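Nisside Tender Complaints Dataset

Compiled by Ghazala Dogar and Iqra Arain. Last updated Thursday, August 21, 2025.

Contents
More than 2,000 complaints about public tenders, taken from council minutes and prosecution notices. Each row gives the contract, the body that awarded it, the allegation and the outcome, if one was published.

Files
complaints.csv -- one row per complaint
outcomes.csv -- withdrawn, declined, charged or unknown 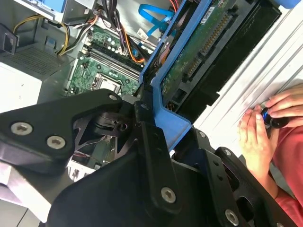
The two files join on case_id. A case marked "declined" means that prosecutors dropped it. It says nothing about guilt, and the column should not be used that way.

Known gaps
Outcomes are missing for 400 rows. Notices issued before May are scanned and the dates in them were typed by hand -- expect errors. Names of private individuals have been removed.

Corrections
Send the case_id and a link to the source. We reply within 30 days.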